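4.3 Failures that the success check did not catch

The overall success rates in the previous section come from the automatic check at the end of each simulated episode. The check asks one question: is the target object inside the goal region when the time limit runs out? During a review in January, Rawan Haddadin replayed a set of 70 episodes from the kitchen counter task and found that the check had hidden two kinds of failure. Both would matter on a real arm, and one of them is a safety problem.

The first kind we call a silent open. The policy sends a close command, the simulator accepts it, and the fingers stay apart. The arm then carries on with the transport motion as if it had a grasp. We found 6 silent opens in the reviewed set. In all of them the close command had arrived during a controller reset, and the low-level controller dropped it without returning an error. The policy reads the commanded gripper state instead of the measured one, so it had no way to notice. Figure 3 gives two views from the wrist camera. Panel (a) has the fingers open with nothing between them. A policy that used this view could in principle tell that it was not carrying anything, but ours was trained with the wrist view masked during transport to save memory. 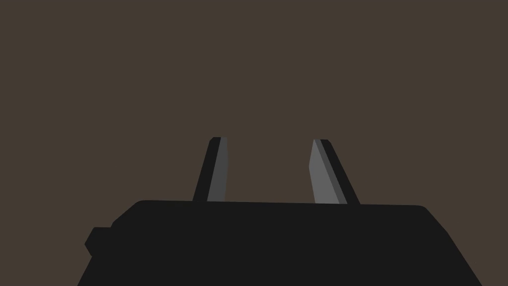

4.4 Holding on after a stop

The second kind is more serious. When the arm exceeds its joint torque limit, the safety layer in the Flolluno controller is supposed to freeze the arm and hold the current finger position. In 4 of the reviewed episodes the arm did freeze, but the wrist joint did not. It kept turning toward its last target until the episode timed out, with the fingers still closed. The cause was a mistake in our configuration. The wrist had been listed under the tool group and not under the arm group, and the stop signal went only to the arm group. The file had been copied from the Gresorthorpe setup, where the wrist is fixed, and the error made no difference there.

A wrist that keeps moving after a stop is dangerous even at low speed. A person who sees the arm freeze will assume it is safe to reach in. We also found that the clearance test used only the outline of the gripper and ignored whatever it was holding, so a long object could swing into its surroundings while the log still reported free space. The grasp in Figure 3(b) has a white block-shaped object upright between the fingers, with a potato behind it and a blue bottle off to the right. Scenes with this much in them are where the missing object outline matters most.

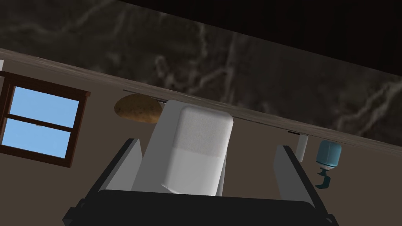 Kálmán Szűcs objected, on reading a draft of this section, that the wrist fault should not be counted as a failure of the policy at all. In his view the policy did what it was trained to do, and the fault belongs to the people who wrote the configuration file. He also asked that the affected episodes be taken out of the comparison with the Prasertsri baseline, which was run on a different controller.

We agree with the first point and have changed the wording of the failure table. We have not removed the episodes. Anyone who deploys the system gets the policy and its configuration together, and a success rate that leaves out configuration faults would look better than the system is. The baseline comparison is now reported both ways.

Three changes were made after the review. The wrist joint was moved into the arm group, and the stop test now checks every joint by name. The controller returns an error when a gripper command is dropped. The policy reads measured finger width, and transport does not start until the width has held steady for 50 control steps. We reran the reviewed episodes from their stored seeds. The wrist fault did not come back. One silent open did, this time with the error logged, and the arm stayed where it was. The clearance test has not been fixed. Adding the held object to the outline needs a shape estimate that we do not have for all objects in the Flusham set, and until we do, we would not run this system near people.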